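3 Vorführung am Tag der offenen Tür

3.1 Anlass und Rahmenbedingungen

Die in Abschnitt 2 beschriebene Zweiarmstation wurde im Oktober 2020 im Rahmen eines Tages der offenen Tür vor externem Publikum betrieben. Im Unterschied zu den vorangegangenen Laborversuchen lief die Station dabei über längere Zeit im Wechsel zwischen autonomem Betrieb und manueller Führung, mit Textilien, die zum Teil nicht in der Trainingsmenge enthalten waren. Der vorliegende Abschnitt beschreibt den Ablauf, die dabei beobachteten Fehlerarten und die Folgerungen für die Ablaufsteuerung. Er ist ausdrücklich nicht als quantitative Auswertung angelegt; eine solche findet sich für die Laborversuche in Abschnitt 4.

Der Zugang zum Versuchsraum war auf Gruppen von höchstens 6 Personen beschränkt. Jede Gruppe sah denselben Grundablauf: eine kurze Einführung in die Aufgabenstellung, einen Durchgang im autonomen Betrieb und einen zweiten, bei dem der Bediener über die Führungsarme eingriff. Die Gruppen wurden von Lieven Van Acker begleitet, der auch die Bedienung der Station übernahm. Eine zweite Person stand am Not-Halt und führte das Protokoll. Eine direkte Interaktion der Besucher mit der Anlage war nicht vorgesehen.

Die Ablaufsteuerung Ploltetti lief in derselben Version wie im Versuch vom August. Geändert wurden lediglich die maximale Verfahrgeschwindigkeit der Arme, die auf die Hälfte des Laborwerts herabgesetzt wurde, sowie die Grenzwerte der Kraftüberwachung. Beide Änderungen gingen auf die Gefährdungsbeurteilung zurück und betrafen sämtliche Betriebsarten.

3.2 Aufgabenstellung

Aufgabe der Station war das Vereinzeln von Kleidungsstücken aus einem ungeordneten Haufen. Ein Durchgang gilt als abgeschlossen, wenn das oberste Teil angehoben, an zwei Punkten gehalten und ohne Mitnahme eines weiteren Teils seitlich abgelegt ist. Das anschließende Falten gehörte nicht zum Umfang der Vorführung.

Die Zerlegung in Teilaufgaben entspricht Abschnitt 2.3: Auswahl eines ersten Greifpunkts, Anheben mit dem führenden Arm, Suche eines zweiten Greifpunkts an einer Kante oder einem Bund, Übergang in den zweihändigen Halt, Ablage. Welcher Arm führt, entscheidet die Steuerung anhand der Lage des ersten Greifpunkts. Jeder Greifer trägt eine handgelenknahe Kamera. Deren Bild wird für die Feinpositionierung verwendet, die Grobplanung beruht auf der Übersichtskamera.

Als Greifpunktdetektor kam das Modul Mivatora zum Einsatz. Es bewertet Kantenverläufe und Nahtstrukturen und gibt eine nach Konfidenz sortierte Liste von Kandidaten aus. Kontrastierende Ziernähte wirken sich dabei zweischneidig aus. Sie erleichtern das Auffinden von Säumen und Taschenkanten, führen aber in stark zusammengeschobenen Bereichen zu Kandidaten, die zwar eine Naht treffen, jedoch keine freie Kante. Bei Hosen liegen Bund, Gürtelschlaufen und Taschenkanten oft so dicht beieinander, dass mehrere Kandidaten innerhalb einer Greiferbreite entstehen.

Ein solcher Fall ist in Abbildung 3 wiedergegeben. Beide Greifer befinden sich am selben Haufen, der eine über dem Bundbereich einer cremefarbenen Jeans, der andere mit geöffneten Fingern dicht über dem Stoff. Unter dem hellen Teil ist an zwei Stellen blauer Denim zu erkennen.
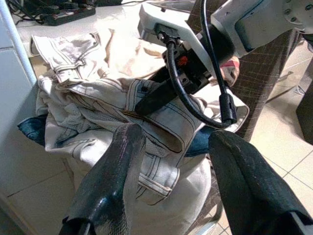
Abbildung 3: Zweihändige Annäherung an eine zusammengeschobene Jeans mit dunkelbraunen Ziernähten, Ansicht der Handgelenkkamera des linken Arms. Der linke Greifer ist noch nicht geschlossen.

3.3 Beobachtete Fehlerarten

Die Fehler wurden während der Vorführung in Stichworten protokolliert und anschließend anhand der Steuerungsdaten den Kategorien aus Abschnitt 2.5 zugeordnet. Drei Fehlerarten traten wiederholt auf.

Mitnahme eines zweiten Teils. Liegt unter dem obersten Teil ein weiteres aus ähnlich steifem Gewebe, so erfasst der Greifer beim Eintauchen gelegentlich beide Lagen. Im Labor wird dies über die Gewichtskontrolle nach dem Anheben erkannt. Bei der herabgesetzten Geschwindigkeit fiel auf, dass sich das untere Teil häufiger erst spät löste, nach Abschluss der Gewichtskontrolle. Die Steuerung verwarf den Griff dann bereits, obwohl wenige Augenblicke später nur noch ein Teil gehalten worden wäre. Die Wartezeit vor der Messung war auf den schnelleren Laborbetrieb abgestimmt und hätte angepasst werden müssen.

Griff auf Naht ohne Kante. Der Kandidat mit der höchsten Konfidenz lag in diesen Fällen auf einer Ziernaht im Inneren einer Falte. Der Greifer schloss, fand jedoch nur eine flache Stofflage vor und rutschte ab. Ein zweiter Versuch an gleicher Stelle führte meist zum selben Ergebnis. Die Sperrung bereits gescheiterter Kandidaten ist in Ploltetti zwar vorgesehen, wird aber zurückgesetzt, sobald sich die Form des Haufens über einen Schwellwert hinaus ändert. Das Abrutschen selbst verändert die Form in vielen Fällen ausreichend, um die Sperre aufzuheben.

Gegenseitige Verdeckung der Arme. Arbeiten beide Greifer nahe beieinander, so liegt ein Teil des Haufens für die Übersichtskamera hinter den Armgehäusen. Die Handgelenkkameras gleichen dies nur teilweise aus, denn in ihrem Bild nehmen die Greiferfinger und gegebenenfalls der andere Arm eine beträchtliche Fläche ein. Die Steuerung fährt in diesem Fall einen der Arme zurück und plant neu. Für das Publikum war dieser Vorgang schwer zu deuten; mehrere Gruppen hielten den Rückzug für einen Abbruch.

3.4 Manuelle Führung

Im jeweils zweiten Durchgang übernahm der Bediener beide Arme. Die Führung erfolgte ohne Kraftrückmeldung, mit Sicht auf die Station und auf die Bilder der Handgelenkkameras. Der Vergleich mit dem autonomen Betrieb ist nur eingeschränkt zulässig, da der Haufen zwischen den Durchgängen von Hand neu gelegt wurde und keine identische Ausgangslage hergestellt werden konnte.

Auffällig war die abweichende Wahl des ersten Greifpunkts. Der Bediener bevorzugte den Bund auch dann, wenn ein Beinsaum freier lag, und begründete dies mit der besseren Vorhersagbarkeit der hängenden Form. Hebt man eine Hose am Saum an, so hängt der Bund unten und ist für den zweiten Arm nur mit größerer Reichweite zu erfassen. Mivatora berücksichtigt diesen Zusammenhang nicht. Die Konfidenz bezieht sich allein auf die Erfolgsaussicht des einzelnen Griffs – der Folgezustand geht nicht in die Bewertung ein.

Zudem schob der Bediener Stofflagen mit geschlossenem Greifer beiseite, bevor er zugriff. Eine entsprechende Bewegung ist im autonomen Ablauf bislang nicht enthalten. Vorarbeiten hierzu liegen mit dem Verfahren von Zariņš vor, das allerdings von einer freien Sicht auf den gesamten Haufen ausgeht und damit unter den Bedingungen aus 3.3 nicht unmittelbar anwendbar ist.

Aus den geführten Durchgängen wurden 49 Aufzeichnungen in den Datenbestand Pralley übernommen. Aufzeichnungen mit Eingriff des Not-Halts oder mit unvollständigen Kamerabildern blieben unberücksichtigt.

3.5 Folgerungen

Für den weiteren Betrieb wurden die folgenden Änderungen festgelegt. Die Wartezeit vor der Gewichtskontrolle wird an die Verfahrgeschwindigkeit gekoppelt. Die Sperrung gescheiterter Kandidaten wird an die Nahtstruktur in der Umgebung des Greifpunkts gebunden und bleibt bei kleinen Formänderungen bestehen. Der Rückzug eines Arms wegen Verdeckung wird künftig am Bedienplatz angezeigt.

Offen bleibt die Einbeziehung des Folgezustands in die Greifpunktwahl. Eine einfache Regel zugunsten des Bunds würde das beobachtete Verhalten des Bedieners bei Hosen annähern, wäre jedoch auf andere Kleidungsstücke nicht übertragbar. Ob die übernommenen Aufzeichnungen ausreichen, um eine solche Präferenz zu lernen, wird in Abschnitt 5 untersucht.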